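5th June, late afternoon

Stellan Åberg's draft of the cell rules came round again this morning, second version, now 14 rules long. I said I'd go through it against what we do at the bench, so these are my notes. Anyone who disagrees can write underneath.

General grumble first. Half of these were lifted from the Prullier line, where they handle rigid cartons all day and the carton is the same carton every time. We handle bags. A strap doesn't know it's supposed to be in the fixture. I don't object to having rules, I object to rules that get ticked by people who haven't checked whether they do anything.

**Rule 1, clear the floor panel before power-up.** Fine. Keep.

**Rule 2, green on both arms before any motion command.** Keep, but the wording is wrong. It says green means "arm safe". Green means the joint is powered and talking. I've had a green light on an arm with a badly seated wrist screw. Suggest: "Green is needed to start. Green is not a check." Stellan will say that's pedantic.

**Rule 3, cables.** Draft says "cables to be secured along the full length of the arm". Have they tried it? Tie the purple cable down tight all the way and you load the connector at the wrist each time the elbow folds. We did that for most of May and all I got was intermittent dropouts on the right arm, which went away when I gave it slack again. A loop over the links is right. What we need is a limit on how big the loop may get, and a look at it by hand through the full range before the first run of the day. Coil the spare below the rail, clear of the board.

**Rule 4, soft goods to be "presented flat and in a repeatable pose".** No. The whole point of the bag work is that they don't arrive flat. If we lay each backpack out nicely we are measuring how well I lay out backpacks. My preference: drop it, leave it crumpled, and only pull back straps that hang over the rail. Buckles and clips stay where they fall, even close to the fingers. If a clip snags, log the snag. Don't reset and pretend the run didn't happen.

That last bit should be a rule of its own and isn't in the draft anywhere. I looked through the May log and there isn't a single snag in it. I don't believe that for a moment.

**Rule 5, paper and booklets: "both grippers to hold, tension to be maintained".** Who wrote "tension"? Two arms pulling on a booklet is how you get two halves of a booklet. One side holds, the other follows. If the fingers are close together there's hardly any room for position error between them, so keep the force limit low on both sides and let it slip before it tears. Dijkstra has a point that a slip loses the label reading. I'd still take the slip. A lost reading can be done again with the same booklet.

Related: the draft wants the barcode "facing the camera at all times". It can't be, not during a handover. Change to "readable at the end of the move".

**Rule 6, finger pads replaced every 100 cycles.** Where does 100 come from? I asked and was told Delo's sheet. Delo's sheet is for a different pad on a different gripper. I've taken pads off early that were glazed and left others on much longer with no trouble. Inspect at the start of each session, replace when the surface goes shiny, write down the count when you do. After a couple of months we might have a number worth putting in a rule.

**Rule 7, plain backgrounds only.** Struck out by me, heavily. Skaten want it to work in front of whatever a customer has on the wall. The damask paper and the fern floor stay. If the vision falls over on a leaf print I want to know now. I accept that we should note which paper is up, as we've been sloppy about that.

**Rules 8 to 13** are housekeeping, no quarrel. Rule 11 says "operator" and rule 12 says "user", pick one.

**Rule 14, run ends when the object is released.** Doesn't say released where. Let go in mid-air is also released. Needs "resting on the floor panel, fingers open, arms back at rest".

To do:

- send the above to Stellan before he calls it final
- add a snag column to the log sheet
- recheck the bracket bolts on the rail, both sides. Torque was last written down on page 16 and the handwriting isn't mine
- ask Dijkstra whether the QR code would do when the barcode can't be read

I'll work to my version of rules 3 to 5 on Monday and keep the log properly, snags and all, so there's something to argue from.

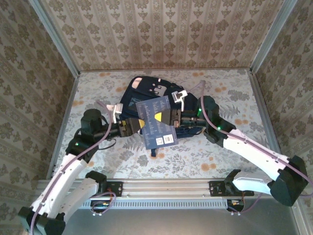
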